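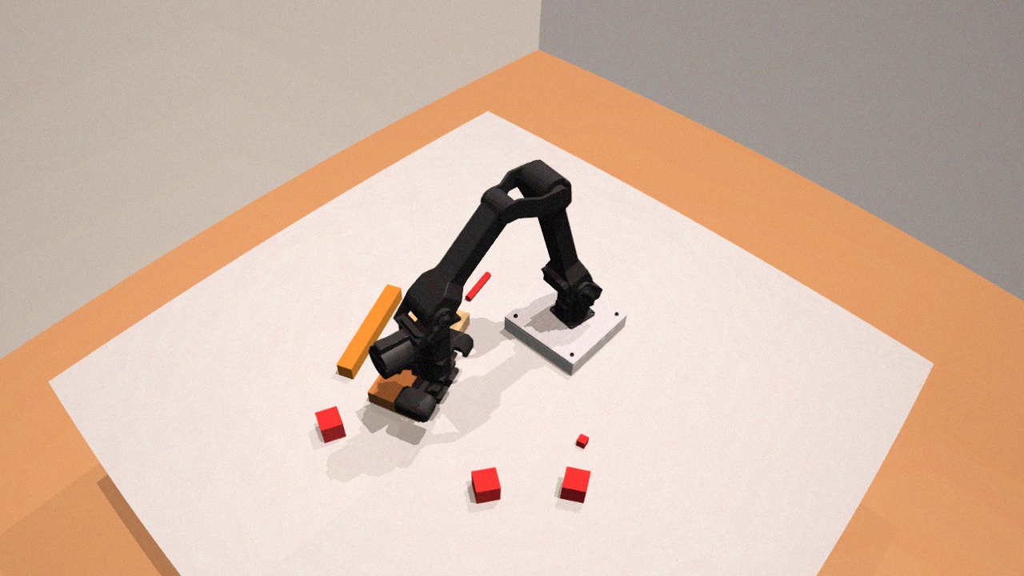
Kenden players list: stuck on level 30, and the save file question

Date: 5 November 2018
Subject: Re: Level 30 gate won't open (and lost saves)

I had the same trouble with the gate and got through it last night, so I'm answering both of your questions. Your message is quoted in pieces below.

> I have all the stones on level 30 and the gate still won't open.
> I've tried going back to the well and starting the level over.
> Is this a bug or did I miss something?

You missed a lever, same as I did. It's in the room with the two clocks, behind the curtain on the left side. The curtain doesn't light up when you move the mouse over it, which is why most people walk past. Click low, near the floor. When the lever is down you'll hear a click and the gate will take the stones.

The order of the stones matters too. Put the gray one in first, then green, then the cracked one. If you get it wrong, they drop back into your bag and you can try again as often as you like. It doesn't cost you any lives.

One more thing on that level. Don't use the rope on the well before you've opened the gate. You need the rope again on the bridge, and there is only one. If you've already used it, restart the level from the map screen. The restart button inside the level keeps your bag the way it is, so it won't give you the rope back.

> Also, my hints are gone. I had a bunch left over from the Wedel
> levels and now it says zero. Do they expire?

They don't expire, but they don't carry over from one chapter to the next either. Wedel is chapter two and you're now in Grostitz, so the counter starts over. You get one hint for every level you finish without dying. I think this changed with the January update. Before that they did carry over, and the help page still says so.

> Last thing. My score went back to 0 after I switched computers.
> Is there any way to copy the save?

Yes, if you still have the old computer. Go to Options, then Profile, then Export. It makes one small file. Copy that to the new machine and use Import on the same page. Do this before you play anything on the new one. Import overwrites whatever is there and doesn't ask first.

If you play in the browser, there is no export. The save is kept by the browser and it goes away when you clear your history. I lost 18 levels that way and had to play them all again.

My score at the end of Wedel was 2147, if you want something to compare with. You can't get the full bonus in that chapter without finding the hidden bird on every level, and I skipped a few. The birds are worth 100 points each. On the roof level the bird is inside the chimney, and you have to put out the fire first.

> Has anyone here tried Zoubi? Same people made it, I think.

I've played the first half. It's shorter and a lot easier, with the same kind of point and click puzzles. There's no map screen, so you can't go back to a level once you've left it. The music can be turned off separately from the sound effects, which I'd like to see in Kenden as well. I'd finish Grostitz first, but it's fine for an evening.

If the gate still won't open after the lever, write back and say which version you have. It's in small print at the bottom of the title screen. I'm on the download version, and I don't know if the curtain is in the same place in the browser one.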